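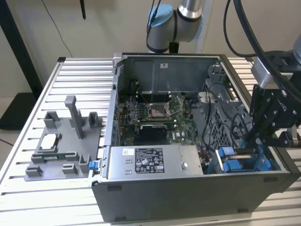
Sidra Mirani
Budget and Finance Correspondent, Brindcombe Council News
July 2023

Brindcombe has a budget for the coming year, and there is plenty in it to be pleased with! Councillors passed it in June after a long evening of talking, and the biggest winner is skills training.

The new adult college at Talpur Road gets its first full year of funding, with 140 places on evening courses in plumbing, care work, bookkeeping and computer repair. They are free to anyone living in the district, and I'd love to see every one of them filled. Yogesh Sisodia, who chairs the education panel, told the meeting that 917 people had answered the spring survey and that evening classes came top by a long way.

Roads and drains take the next share. Resurfacing on Pesen Lane will finally be finished (hooray!), and the footbridge at Tavia gets new handrails and lighting.

There is also a small grants pot for village groups, up to 1,000 pounds each, and the form is only two pages long - a real improvement on last year. Council tax goes up by 5 per cent, with the discount for people living alone kept as it is.

Copies of the full budget are in the library and at the council offices.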